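Notebook – bench kitchen, January, started 9.40

4 min read

Utensil stand day, again. Aim as before: get one way of hanging and storing the hand tools so that whoever cooks next can find them without opening every drawer. Ovia stand v Lozano rail. Rail not fitted yet, wall plugs wrong size, so stand only.

Weighed the Ovia before anything went on it: 600 g on the dot. Lighter than it looks. Last month's note says it leans with a ladle on the far side, want to check that again with the whisk because the whisk is the awkward one. Wooden handle, fat head, takes up two hooks' worth of space once it's up.

Wiped table down first. Dreltton oil has gone off nicely, no tackiness at the corners now. Two coats were enough, don't let anybody talk us into a third. Used almost 200 ml for the lot incl. underside. Next time decant into the small jar, the big tin glugs and I lost a fair bit down the leg.

Order of hanging, tried so far:
ladle first – stand swings, have to hold the bowl
slotted spoon first – fine
whisk first – fine if it goes on the side nearest the wall, otherwise the head knocks whatever is next to it
fish slice – hole too small for the hook, needs opening out to match teh others

Hooks are short. Anything with a thick loop sits on the tip of the hook and slides when the table gets nudged. Could bend them up a touch but it's polished and would mark. Leave.

10.55. Everything off again, table cleared, whisk round with the stand. 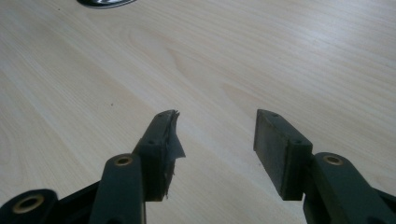
Pale wood, grain shows up well on the top.

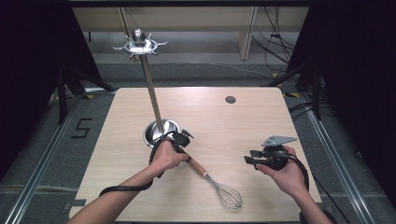 Anselmo Echevarría reckons the stand is the wrong answer altogether and that whisks belong head up in a crock by the hob, where you can grab one with a wet hand and not look. He has cooked that way for years. Also says the bowl at the bottom will be full of crumbs and dead teabags within a week, and who is going to lift the whole lot off to wash it. Fair point about the bowl. Less sure about the crock, ours always ended up with 40 things jammed in and the peeler at the bottom.

Compromise for now: stand keeps 4 tools max, the ones used daily. Ladle, slotted spoon, whisk, slice once the hole is sorted. Rest into the drawer with the Warnska dividers, which need cutting down anyway, they foul the runner on the left.

Wooden handles – the whisk wants oiling as well while the tin is open. Same oil, rag not brush. Hang to dry overnight, not flat, flat leaves a line. Keep it off the wire, it goes sticky and then holds flour for ever. Wash the head separately and shake it out before it goes back up, drips run down the rod and collect in the bowl.

Lean: looked at it side on after lunch with the ladle hung. Still goes over a little. Tried turning the base a quarter, no differnce. Think the thread at the bottom of the rod isn't seated. Needs a washer, small, stainless if we have any. Check tin on the top shelf before buying.

To do
– washer
– open out slice hole, file the edge after
– plugs for Lozano rail, right size this time
– cut dividers
– move table a hand's width off the wall so the whisk side can be reached
– ask Anselmo to bring his crock in, try it for a week next to the hob

14.20 stopped. Oil tin lid is on properly, rags outside flat on the step, not in the bin.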